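4. Setting up a tournament in Cernon Scoring

Please read section 3 first. The event must already exist in your account and the tee sheet must be imported. The steps below are for stroke play over three or four rounds. For match play, go to section 6.

4.1 Creating the course card

1. Open the menu Courses and choose New card.
2. Type the name of the course. The screens in this manual use our practice course, Sovard.
3. Enter the par and the stroke index for each hole. Hole 4 on the Sovard card is a par four of 404 yards.
4. Choose yards or metres. You can't change this after the first score is saved.
5. Press Save card.

Note: If the club plays from two sets of tees, make one card for each set. The program doesn't mix them by itself.

4.2 Opening a round

1. Select the event and press Open round.
2. Check the start times. Groups with no time are shown in grey at the end of the list.
3. Give each group a scorer code. The code is valid for one round only.
4. Press Publish. The leaderboard is now public, even when there are no scores on it.

Caution: Do not press Publish twice. The second press sends the start times again to all players.
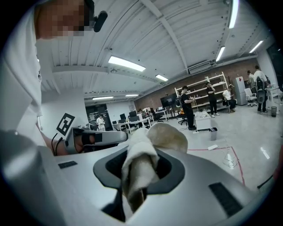

Can I correct a score after the group has signed its card?
Open the group, press Unlock card and enter the new score – the old one stays in the log with the time of the change.

4.3 The cut

The cut is made after the round you choose in Event settings, normally the second.

1. Go to Event settings, then Cut.
2. Enter the number of places. In the Saengthong demo event this is 42.
3. Decide if ties are included. The standard setting is Ties included.
4. When all cards of the round are signed, press Make cut.

Players who missed the cut stay visible under the line. To hide them, remove the tick at Show all players.

Note: A player who withdraws must be marked WD before you make the cut. If you do it later, the next player does not move up.
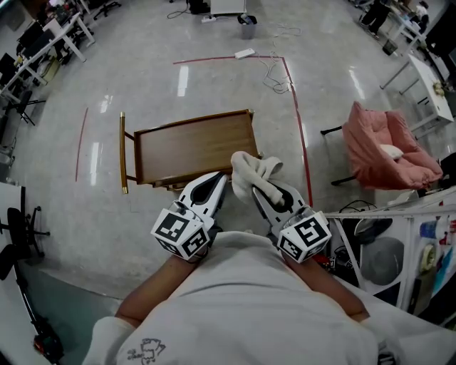 Fig. 4-2. White cloth held in the right gripper

4.4 Limits

One event can have up to 500 players, and the log keeps the last 500 corrections. Older corrections are deleted, so export the log after each round if your rules ask for it.

The export to Dritness works only with signed cards. Unsigned cards are left out, and a list of them is shown at the end of the export.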